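The Slow Road to Claltuldale

I gave up my car in December, which my sister called a midlife crisis and my bank called sensible. What I hadn't reckoned on was the bus. There are 3 a day to Claltuldale, where I do most of my work, and the early one leaves while the bakery is still dark. I've grown to love it. You sit there with your flask, the windows steam up, and for an hour you're no use to anyone at all!

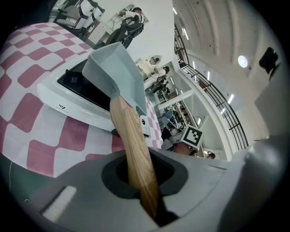 The timetable used to be better, mind you. When I first moved to this side of the valley there were five buses, and the last one got you home after the pub. Then Brullico took over the route and trimmed it, and trimmed it again, and now if you miss the afternoon one you're either walking or ringing round for a lift. A yearly pass is £130, which I thought was steep until I added up what I'd been spending on petrol (I'm not telling you, it's embarrassing).

The best bit is the stretch after Temba, a village of 1,500 people and what feels like twice as many sheep. The road climbs there and the driver drops down a gear, and everybody stops talking for a minute. I've seen hares up there, and once a man carrying a door. I never saw any of that when I drove, as I was too busy shouting at the radio. 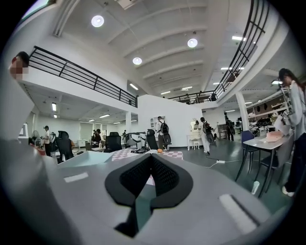

Waiting is the part people ask me about. Don't you get bored? Well, yes, and cold too. The shelter at Claltuldale has a bench that slopes forwards, so you slide off it by degrees, and in an east wind the rain comes in sideways. I stand there daydreaming about proper indoor waiting rooms, the sort of place with a white ceiling and round lights set into it, curved beams running off towards the far wall. Give me that and a vending machine and I'd miss buses on purpose. As it is, I've taken to nipping into Mikia, the café across the road, where they'll put your tea in a paper cup if they spot the bus coming down the hill. It's usually late, so I usually get a scone as well.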